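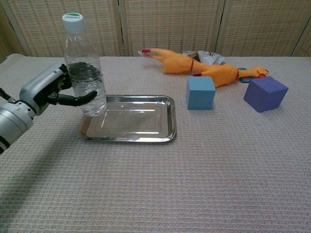

Tabletop kits: materials, cleaning and repacking

The tabletop kits at the Brirkcombe lending store are made up of mixed materials, and most of the wear recorded over the past year comes from cleaning them all the same way. The notes below replace the single sheet previously packed in the lid of each box. They apply to all kits borrowed from Brirkcombe and from the Wodevley branch shelf.

A typical table has a stainless steel tray, a plastic water bottle with a screw cap, foam cubes in light blue and purple, a rubber chicken, and a waffle-textured cloth underneath. Each of these needs its own treatment.

Stainless steel tray

Wash in warm water with ordinary dish soap and a soft cloth. Rinse and dry immediately with a second cloth. Air drying leaves mineral spots on polished steel, most noticeably on the recessed panel, where water collects. Run the cloth under the rolled rim as well. Spots that have already formed come off with white vinegar diluted one to one, followed by a rinse. Do not use steel wool, scouring powder or chlorine bleach. Scratches cannot be polished out at the store, and a scratched tray is moved to the outdoor kits.

Trays with a rolled rim do not nest completely. Put a sheet of paper between them and stack no more than six.

Water bottle

Bottles are treated as consumables. They are used as weights and for pouring, and are not for drinking once they have been in a kit. Empty the bottle before return, shake out the remaining drops and store it with the cap off, in the same bag as the cap. A capped bottle holding a little water will smell within a week or so. Bottles with split ridges or a stripped thread go into recycling. Replace them with any clear bottle of similar size.

For the pouring activity, fill to no more than two-thirds. Stand the bottle on the cloth beside the tray between turns. A thin bottle held low down and squeezed with the cap loose will overflow.

Foam cubes

Open-cell and closed-cell foam look alike on the surface and behave differently in water. Press a damp fingertip to one face. If the moisture soaks in, the foam is open-cell and must only be wiped. If it beads, the cube can be washed by hand in cool water. Neither type should go in a dishwasher or dryer, or on a radiator.

Mix 700 ml of cool water with one teaspoon of dish soap for wiping. Wring the cloth out well. Wipe each face once and leave the cubes standing on a rack overnight, turned once. Dark colors can transfer to pale ones when packed damp, purple to light blue in particular, so bag them separately until fully dry.

Pack cubes last, on top of everything else. Foam held under a tray for a month keeps the edge mark permanently.

Rubber toys

Wash in lukewarm soapy water and squeeze several times under the surface if the toy has a squeaker or air hole, then squeeze again in the air until no more water comes out. Store it lying down with the air hole lowest. Dust lightly with cornstarch if the surface has become tacky. Rubber that stays tacky after this has started to break down and should be withdrawn. Keep rubber out of direct sun and away from printed plastic wrappers, as the ink can migrate into the surface.

Tablecloth

Machine wash at 40 °C without fabric softener. Softener reduces absorbency, and the cloth is there to take up spills and to stop the tray from sliding. Waffle weaves shrink in the first two washes, so cut new cloth at least four inches over the table size on each side. Shake out over a bin first. Crumbs lodge in the grid and will block the machine filter.

Wrappers and packets

Remove all of these before the kit is closed. A wrapper left in a box counts as an incomplete return.

Return figures

The store logged 1,432 kit returns to the end of the season. Of these, 1,144 were shelved without further work. Foam packed damp was the most common fault in the remainder, followed by spotted trays. We withdrew 93 individual pieces, mostly foam and rubber.

Supplies

Replacement cubes now come from Halász in mixed colors only. Requests for a single color will be filled from existing stock until it runs out. Trays are still ordered through Clultport, with the next delivery due in February.

Questions about materials go to Miklós Mészáros at the Brirkcombe counter. Bring the piece with you. Faults in foam and rubber are difficult to judge from a written description.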